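Game diary, evening after the update

I promised myself to write in this diary each time I finish a chapter, and already I am two chapters late. So this entry will be longer, and maybe not in very good order.

Ornura got its big update on Monday. I downloaded it before work and I thought about it the whole day, like a schoolboy. For those who read my diary for the first time: Ornura is a turn-based tactical game, quite old, and the new version changes the interface and a lot of small rules. I played the original on my cousin's computer when I did not yet understand English, so I chose the answers in the dialogues by their length. The long answers usually made somebody angry.

The first thing I noticed is that the menus now work with the mouse as they should. Before, you had to open the unit list, go down to the name, confirm, and then the camera moved to the unit by itself, slowly. Now I click on the soldier and he is selected. It sounds like nothing, but in a battle with many units it saves me so much patience. You can also undo a move, as long as you did not attack yet. I used this more times than I want to write here.

I am at the siege of Kanamov. In the old version I never passed it with all my people alive, and I wanted to correct this. The enemy archers stand on the north wall and they have the height bonus, which in the new version is shown with a small arrow before you confirm the move. I sent my two knights to the gate and kept the healer behind the well. After three turns one knight was almost dead and I had to start from the save. The second time I went by the river side, where the ground is low but the archers cannot see you behind the trees. It took me until dinner.
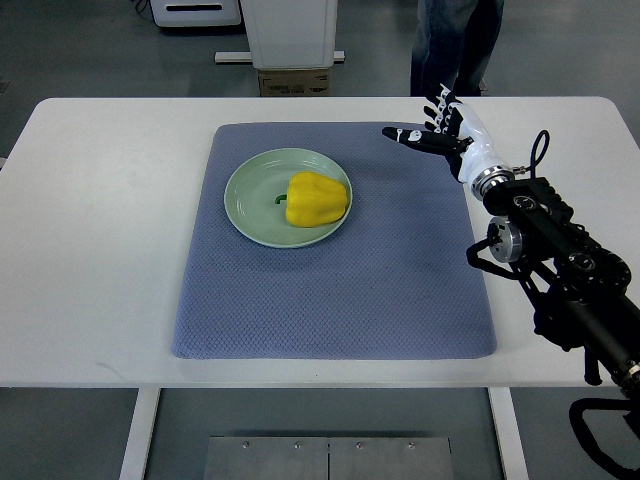

Kanamov, second evening

Today I bought better equipment first. The shop in Manalo, the village before the siege, sells a steel shield for 800 coins, and I had 331. So I did the training battles, which give 100 coins each if you win without using items. I won five of them and lost one because I forgot that the wolves move twice at night. Then I had enough, and a little more for some herbs.

I have mixed feelings about the training battles. In the original they were without end and you could become much too strong. Now there is a limit of level for each chapter, and when your unit reaches it, the experience simply stops. Many players on the forum are angry about this. I understand them, they like to see the numbers grow, but for me the siege is more interesting when I cannot win only by being bigger. What I like less is that the limit also stops the weapon skill. My archer changed from the short bow to the long bow, and she is now at the limit with a skill of almost zero. She misses everything. I keep her in the team out of loyalty.

The music is recorded again with real instruments, and the theme of the map is beautiful. I left the game open while I was washing the dishes only to hear it.
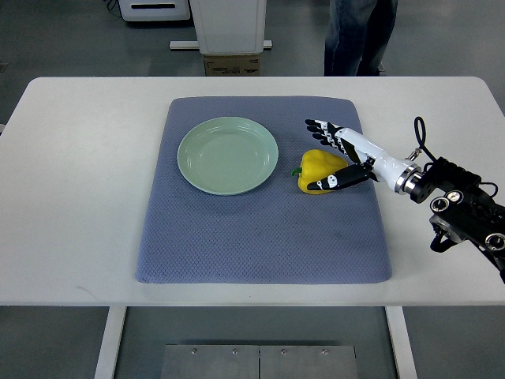
Green plate and yellow pepper on the quilted mat

After the dishes I tried the siege again with the new shield. The river side works well until the second gate opens, and then the captain comes out with his riders. He is called Guser's Lance in this translation, after the province. In the old one it was something with "spear", and I had to stop and think if it was the same man. It is the same man. He hits very hard, and he goes always to the unit with the lowest defense, so I put my wizard as bait behind the two knights, in the narrow place near the bridge. He could not reach her and he lost his turn. 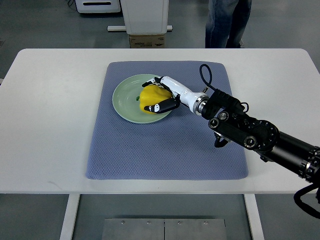
I was so happy with this trick that I forgot the archers on the wall, and one of them shot the wizard from far away. She survived with 4 points of health. I drank my cold tea and used the last herb on her.

The captain fell two turns later. I have all my people alive, also the archer who misses, and the game gave me 200 coins for it, a bit less than I hoped for so much work. There was a new scene after the battle too, on the wall, with a conversation that I am sure did not exist before. I read it slowly. I will not write what they say, in case somebody here is behind me in the story.

For the next chapter I must decide if I go to the mountains or to the coast. In the old game I always took the coast, it was the shorter answer. I saved in two places and turned off the computer.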